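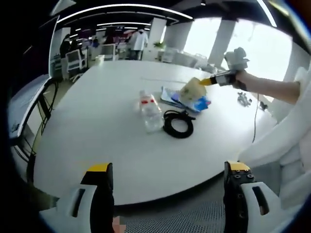
Teaching the Planner When to Wait

When the manipulation software group at Benia began work on its current control system, the first decision concerned time. A person clearing a table does not move at a constant rate. The hand travels quickly over open space, slows near an object and often stops for a moment before the fingers close. Most of the programs the group had inherited treated those pauses as waste and removed them.

Xiaoyan Yan, who leads the group's planning work, came to believe that this was a mistake. "The pause carries information," she says. "A person stops when the next step is uncertain. If we delete that, we are left with a motion that looks confident in all the wrong places."

The system that followed, known as Skirkex, learns from recordings made with hand-held grippers. An operator holds one in each hand and works through ordinary tasks: sorting items on a table, gathering up packaging, moving a bottle or a length of cable. Software then recovers the path of each gripper and the opening of its fingers from the wide-angle video. The present training set contains 3,157 recordings, of which 886 involve soft or crumpled items.

Soft items have proved the most demanding part of the project. A rigid bottle may roll, but its shape is known from one moment to the next. A plastic bag has no such shape, and an object resting on a bag may shift as soon as either is touched. Jianhua Hou, responsible for perception, spent much of last winter trying to fit outlines to such piles before setting the approach aside. The current version of Skirkex makes no attempt to name what it sees. It marks the surfaces a finger could reach, gives each a score and passes the result to the planner.

The planner produces a short sequence of movements for both arms, carries out the first few and then plans again. Early versions replanned at a fixed interval, which caused the arms to hesitate halfway through a grasp. Vinh Triệu rewrote that section in July. Replanning is now delayed while the fingers are closing and resumes once the load on them has settled. The change occupies 203 lines of code and is, by general agreement, the most closely reviewed part of the system.

Much of the group's effort goes into tools that will never run on a robot. Arken, a viewer written by Alper Dağdelen, shows each recording beside the recovered path and draws attention to points where the two disagree. Fast turns of the wrist are a common cause, as are moments when one gripper passes in front of the other. Dağdelen reviewed the first 1,000 recordings himself before the checks were made automatic, and he still looks through a selection every morning before nine.

"People ask about the model first," he says. "I would prefer that they asked about the clocks." Two grippers that differ by a fraction of a second can teach a robot to let go with one hand before the other has taken hold. Arken now rejects such recordings before training begins.

The group remains cautious about wider use. Skirkex performs well on tables whose height is close to those in the recordings and less well elsewhere, and cables continue to trouble it when a loose end catches on a neighbouring object. Work on both problems will continue through the coming year, with Yan and Triệu sharing responsibility for a revised planner. The group also intends to publish the Arken file format, so that other laboratories may check their own recordings against it.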